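How I Clear the Round Table (Before Dinner, Usually in a Hurry)

Our round table is where everything in the house goes to rest. Mail, medicine, scissors, the mouse from the computer, you name it! I used to push it all to one side and eat next to it. Now I have a little routine that takes me 20 minutes, less if I keep my phone in the other room.

Start with trash, and only trash. Walk around the table with a bag and grab the used tissues and paper towels. Don't stop to read anything. If there's a plastic bag already sitting there, open it up and use that one — I always have one lying around.

Next, the medicine. I check the date on every box and jar before it goes anywhere. Look closely at what the date is, too, as some packages print the day they were made and some print the day they run out (I mixed these up for years). Keep each medicine in its own box so the directions stay with it. Ours live in a Molura bin on a high shelf, and anything too old goes in a separate pouch for the pharmacy drop-off in Gorkport.
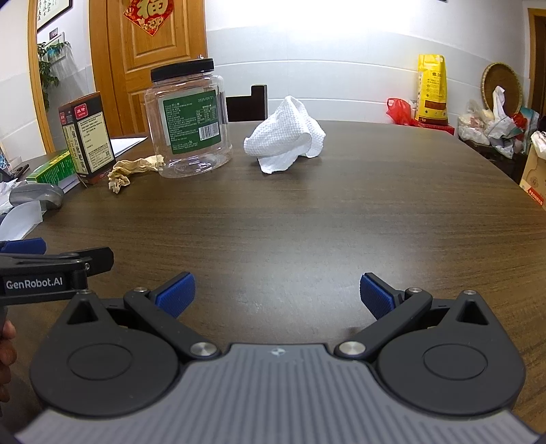
The table with everything still out: jar, boxes, papers, mouse, and the crumpled paper towel.

Papers come third, and they're the slow part. I make two piles, keep and recycle. My friend Tianyou Cai swears by a third pile for "maybe," but mine just sat there until October, so I gave up on it. Stack the keepers, square off the edges, and put them in a folder right away.

After that it's just the odds and ends. Scissors go back in the drawer, the mouse goes back to the desk, and jars go to the kitchen once you've tightened the lids.

Now wipe. On dark wood I use a soft cloth, barely damp, and follow the grain. Then I go over it again with a dry one, because streaks really show up when the light hits the middle of the table. Skip the soaking wet sponge — water left standing can mark the finish.

Last thing, push the chairs in and set out the plates before somebody drops another stack of mail on it!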